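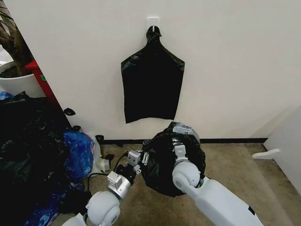

How to do the Horgan hill road by bus without ruining your week

I've done the run up to Ostametti by bus more times than I can remember, and every time I get home somebody asks me how it works. So I'm writing the whole thing down once and sending people the link from now on!

First, the ticket. The bus is number 388 and it leaves from the lower stand in Skilton, the one behind the fruit market (the upper stand is for the city buses, don't wait there like I did). You can't book a seat the day before. Get to the window at 5 in the morning, ask for a through ticket to Ostametti, and check that the clerk has written "through" on it. If it only goes as far as the Horgan checkpoint you'll have to get off and pay again while everyone watches.

Second, where to sit. Left side going up, right side coming down, and never over the back wheels. The road climbs past 4,000 feet and the last stretch is all hairpins. I take a ginger candy before the first bend and keep my eyes on the road ahead, and I've been fine so far - my sister reads on that bus and I have no idea how.

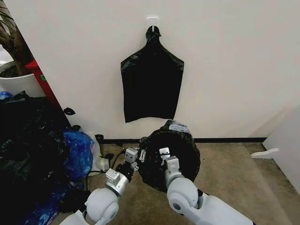 Packing for the hills is mostly packing for mist. Your socks won't dry overnight, your jacket will pick up red mud from the tea paths, and the cheaper rooms in Ostametti don't have a closet. I bring a few black garbage bags and a couple of those small white adhesive hooks. Knot the top of a bag, loop it over the hook and it hangs flat against the wall, off the carpet, and takes up no space at all until you need it for the muddy stuff. Ask at the desk before you stick anything up, and peel the hook off slowly when you leave. Another bag goes around my backpack on the bus, because the luggage rack is on the roof and the tarp has holes.

Third, the room. I stay at the Tulerex, up the steps past the post office. Call ahead and ask for the valley side. Hot water runs for 20 minutes in the morning and again after dinner, so shower before you go looking for breakfast or you'll miss it. Carry cash, too! The one ATM in town is empty by noon on holiday weekends.

For the trip back, take the early afternoon bus. The evening one sounds nice, with the sunset and everything, but the fog rolls in and you crawl the whole way down to Skilton. 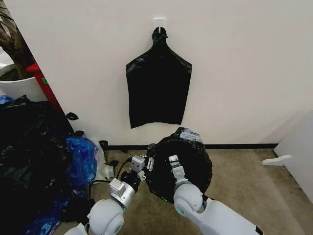 Naveen Singhal wrote to tell me I'm wrong about the evening bus, at least in January, when the air up there is clear and you get the lights of the whole valley from the Horgan bends. He says to sit up front next to the driver and bring a blanket, and that the tea stall at the checkpoint stays open for it. OK, I'll try it next winter and update this page. In the rainy months I'm sticking with the afternoon one.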